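About Tusine

Tusine teaches robot arms household work by demonstration. Our operators guide each arm by hand or by remote control, and every completed task is recorded for training. The company was founded by Meriem El Ouafi and Idrisa Muriithi and maintains 2 teaching rooms. Operators have recorded around 4,000 demonstrations to date, including reaching into woven baskets with a two-fingered gripper.
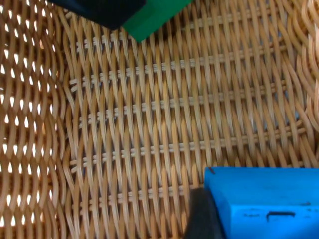
Mwangi Kioko has told us that a slow, steady demonstration is worth more than several hurried ones, and new operators are trained accordingly.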